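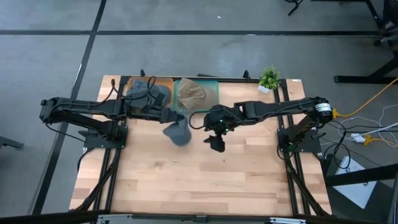
Two arms, a gray cloth and a pair of plastic bins at the Ninditz workshop.

Opinion > Work and Home > Machines

Can a machine do the laundry yet?

My answer is no, and I don't think it will be yes for a while. I say this as someone who would pay good money to never fold a towel again.

Cloth is hard. A box has the same shape every time you pick it up. A rag has a new shape each time, and it changes again while you hold it. People deal with this by feel and never think about it. A machine has to work out where the edge is, grab it, and pass it to the other hand without losing it.

I spent an afternoon at Ninditz in August watching this kind of work. One item took over 40 seconds to get from the table to a bin. My mother could empty a dryer in that time and talk on the phone too.

The shop floor is a different matter. Fetow has used machines to load trays for 3 years, and the people on that line tell me they don't miss the job. The trays are all one size and they come in straight. If your work looks like that, a machine can probably do it now.

A home doesn't look like that. Socks end up under the bed. A shirt comes out of the wash with one sleeve inside out. The companies selling home helpers show short clips of a clean room, and I would like to see them try mine.

I am not against any of it. Sorting cloth into bins is a fair place to start, and slow work can get faster. But I would not clear out a closet to make room for one of these yet. Ask me again in 2 years.

Contact Bela Opinion Pages | Copyright Bela | Back to top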